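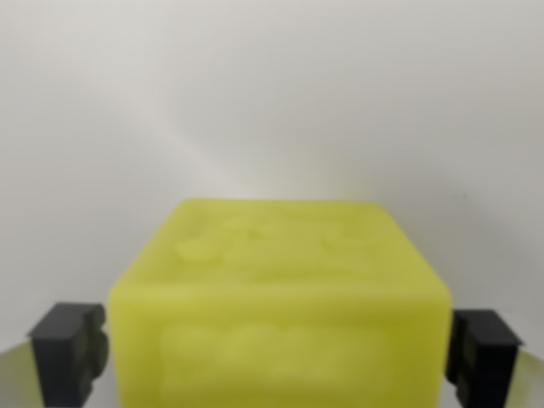
Yellow block from the Hesero sets, showing the border and the raised shapes on the top face.

Hesero Block Lending: progress report, second period
Prepared by Rory Ogilvie, Rendgate Toy Library

1. Where we are

The grant pays for the sorting, cleaning, boxing and lending of the Hesero blocks, which came to us in mixed crates when the old play centre in Rendgate closed. At the end of the first period we had moved the crates into the back store and had started on the counting. The count is now finished. We have 612 blocks that are fit to lend. They have been sorted by colour and by type of top face, and made up into five lending sets, with a stock of spares kept here.

Lending began in September, as planned. All five sets have been out at least once. Seven groups are signed up: three nurseries, two childminder groups, the Thursday stay-and-play at the chapel hall and the reception class at the primary school. Two more have asked to join and are on the waiting list until we can make up another set.

The main thing that is behind is the replacement of damaged storage boxes. See section 5.

2. Sorting and checking

Sorting took longer than the plan allowed. We had assumed that blocks of one colour would all be the same, and they are not. There are yellow blocks with raised shapes set inside a border on the top face, and there are yellow blocks of a very similar size with plain tops. At a glance, in a full crate, they are easy to mix up. The same is true of the blues. The greens and reds all have raised tops.

We first sorted by colour only, and had to go back over the yellows and blues a second time. For anyone repeating the job, I would turn every block face up on the table before putting it in a pile. It is slow for the first crate and much quicker after that.

Each block was then checked by hand for the following:

Cracks or chips along the edges
Anything sharp to the touch
Raised shapes worn so far down that a child could not feel them
Paint, glue or pen that would not come off
Smell (one crate had been kept next to white spirit)

Blocks that failed on the first two points were thrown away. Blocks that failed only on the third were kept with the plain tops and are still good for building. Most of the pen came off. The crate that smelled of white spirit was left out in the open shed for a fortnight, washed twice, and has gone into the spares. I would like another person's nose on it before it is lent.

The raised shapes matter to the groups more than I expected when I wrote the application. I described the blocks then as building blocks and put very little about the tops. Two of the nurseries now use them mostly for feeling and matching, with the blocks held in a cloth bag or behind a card screen, and hardly build with them at all. I have changed the leaflet to say so.

3. Cleaning

We tried three ways of cleaning on a small number of blocks before doing the rest. A wipe with a damp cloth was fine for the sides and useless for the tops, where dirt collects in the corner between the border and the lower part in the middle. Soaking in warm soapy water for a short while and then going over the top with a soft nailbrush worked well. The third method was the dishwasher at the hall, which left a dull film that had to be wiped off afterwards, so no time was saved.

All blocks were cleaned by soaking and brushing, then dried face down on towels. Face up, they held water in the tops and some were still damp the next morning.

Groups are asked to wipe the blocks before they return a set, and we do the full wash here between loans. One set takes one person most of a morning. That is more than the hour I put in the original budget. The extra time has been covered this period by moving hours from leaflet design, which came in under. It can't be covered in the same way next time, and I have made a proposal about it in section 7.

4. The lending sets

Each set has the same mix of colours and the same number of raised and plain tops, so that a group which borrows set 2 in one term and set 4 in the next gets what it is used to. In each set there is also a checklist, a cloth bag, a card screen that folds flat, and a sheet of things to try.

The sheet has been rewritten once. The first version had too much on it and the childminders told us they did not read past the top half. The present one has eight activities, each of two or three lines. The ones that people mention most often when they bring a set back are:

Find the match. Two blocks with the same top are mixed with others that differ. The child feels for the pair with eyes shut or with the screen up.

Rubbings. Thin paper is laid over the top face and rubbed with the side of a crayon. The border comes out clearly. The shapes inside come out better on some blocks than on others, and the children seem to like the poor ones just as well.

Prints in dough. The top is pressed into rolled-out dough and lifted off. Groups are asked to tell us if they have used dough so that we can check the tops carefully at the wash. We found dried dough in a good many blocks from the first loan, before this was on the sheet.

Long wall. The blocks are laid end to end along the floor, with one colour next to another. This came from the reception class and was added at their request.

The checklist has small drawings of each type of top. These replaced the written descriptions, which caused arguments. What one person called a bump another called a button, and one of the curved shapes had four different names by the end of the first month. With the drawings, returns are checked in and signed off in a few minutes.

5. Boxes and labels

The boxes are the weak point. We bought the Uno stacking box on the strength of its size, which suits a set exactly, and it does stack well. With a full set inside it is too heavy for some of our borrowers to carry from the car park. Two lids have split at the corner where they are pulled up to open.

Wiegand, who supplied the boxes, have agreed to send replacement lids at no charge. They had not arrived when I wrote this. For the time being the two split boxes are held shut with a luggage strap.

On the weight, we have started to send out each set in two smaller boxes where a group asks for it. The blocks are split by colour, with yellow and green in one box and red and blue in the other. That has gone down well with the childminders, who can put one box out and leave the other in the car. The drawback is that it doubles the labels and the chances of half a set going astray. It has not happened so far.

Labels are now tied on. The stuck ones came off at the first wash.

6. Losses, damage and feedback

Losses have been low. A few blocks were missing on the first return of sets 1 and 3, and most of them turned up later at the nursery concerned, in the sand tray and behind a radiator. Missing blocks have been made good from the spares. No borrower has been charged, and I would prefer to keep it that way.

Damage in use has been light too. There are some scuffs, which we expected. One block had been chewed along an edge by a dog and was thrown away.

We ask each group to fill in a half-page form. The comments have been useful and fairly blunt. The stay-and-play would like more blocks in a set, as they have a larger room and more children at once than the other groups. One nursery said the loan period of three weeks is too short, as the children have only got going by the third week. The school said it was about right. A childminder asked for a set in softer colours, which we can't do from the stock we have.

There was a request from a parent for the raised tops to be paired with picture cards, for a child with low sight who could then match what he felt with a large clear drawing. We have made a trial set of cards using the checklist drawings, enlarged and drawn in thick black line. It has gone out with set 5. I will report on it next time.

7. Next period

The work planned for the next period is as follows:

Fit the new lids when they come, and decide whether to stay with the same box
Make up a sixth set from the spares, if there are enough raised tops in yellow and blue
Bring in the two groups on the waiting list
Lengthen the loan to four weeks for groups that ask for it
Finish the picture cards and add them to all sets

The sixth set depends on the colours. We are well off for red and green spares and short of yellow blocks with raised tops, partly from the early mix-up, when some were packed as plain and had to be pulled out of finished sets again. I will recount the yellows once set 2 is back.

I would also like to ask for a change to the budget. The line for cleaning should be raised to cover a morning for each returned set, and the line for printing reduced by the same amount. The total would stay as agreed. If this can be settled before the next round of loans goes out it would be a help, as I need to book the washing sessions at the hall ahead of time.

Spending to date is within the grant. The receipts and the updated stock list have been sent separately, with the borrower forms.

Rory Ogilvie
Rendgate Toy Library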